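Préparer un itinéraire de ronde pour un robot extérieur

Cette fiche s'adresse aux équipes d'entretien du site Hostska qui reprennent la ronde automatisée. Elle suppose que le robot est déjà appairé au poste de supervision Stoven. Version de février 2025, rédigée par Parvathi Pisharody.

1. Relever le parcours

Parcourir l'itinéraire à pied, plan en main, avant tout enregistrement. Noter chaque changement de revêtement, chaque rétrécissement et chaque bord sans protection. La boucle Erby mesure 929 m, le tronçon du parc en représente 486. Découper le tracé en segments homogènes : un segment, un revêtement, une vitesse.
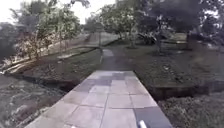
2. Paramétrer les segments

La vitesse se règle dans l'onglet Segments, champ Vmax. Les franchissements reçoivent toujours leur propre segment, avec un point d'entrée et un point de sortie placés sur l'axe. Dans le parc, le passage en dalles grises au-dessus du fossé en est un : il se termine là où commence le chemin plus sombre et plus lisse, et c'est à cette jonction que se place le point de sortie. Le virage vers les arbres appartient au segment suivant. Les dalles n'ont pas toutes la même teinte ; régler la détection d'obstacles au sol sur le relief seul, sans le contraste, sous peine d'arrêts intempestifs.

3. Enregistrer et rejouer

Conduire le robot en manuel sur toute la boucle, puis lancer 2 passages automatiques accompagnés. L'opérateur marche derrière, télécommande en main. Délai de perte de liaison : 2000 ms. Au-delà, le robot s'immobilise et attend une reprise manuelle.

4. Répartition du travail

La ronde à pied du matin est supprimée. L'agent de service lit le rapport Baidoo à la prise de poste, trie les alertes et se déplace uniquement sur celles qu'il confirme. Le temps d'écran augmente en conséquence - prévoir l'alternance des agents au poste. Le curage des fossés et le ramassage des feuilles restent manuels.

Toute modification du tracé est à transmettre à Adwoa Ankrah avant mise en service.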